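Keeping the Grornari cell in step

At Madex, the two-arm packing cell the staff call Grornari gets its maintenance at 6 am, before the first order is released. Ghada Nseir, the automation technician responsible for it, allows 21 minutes. Most of that goes on the mounts and the cables. The software check takes 4.

Each arm is clamped to the front rail of the table. A clamp that has crept, even slightly, changes the relationship between the two grippers, and a pair of arms holding one bag will show the error sooner than a single arm picking from a tray. Nseir puts a torque wrench on both mounts, writes the values in the cell log and compares them with the previous entries. The rail is vacuumed weekly. Grit under a clamp foot gives a good torque reading and a poor seat.

Cable dressing comes next. The external runs leave the bases and rise in open loops to the wrists, and loop length is a compromise. Too short and the cable pulls at full wrist rotation; too long and it drifts across the mouth of the bag.

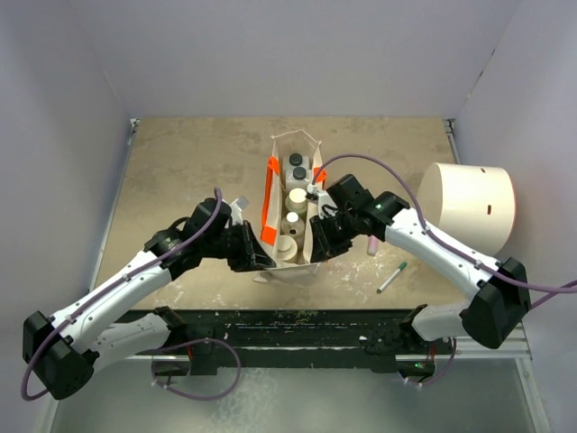

Madex settled on its present lengths in March, after a third round of trials with the integrator, Zikik. The ties are marked with paint pen so that a slipped one is obvious. Cables are replaced at 900 operating hours regardless of appearance, a figure Nseir set herself after tracing an intermittent encoder fault to a conductor that had broken inside an intact jacket.

Calibration follows. The arms are driven to 14 reference poses and the residual error is recorded for each. If one pose is out, Nseir suspects the joint. If all of them are out in the same direction, she goes back to the clamps.

Grip force is the remaining variable. Paper bags crease under a setting that suits cartons, so the left and right grippers are tuned as a pair – an imbalance walks the bag sideways. Tekle Endale, who runs the second cell at the Abdel Hamid site, uses a lower force and slower closing speed. The two technicians exchange logs monthly and have yet to agree on a common value.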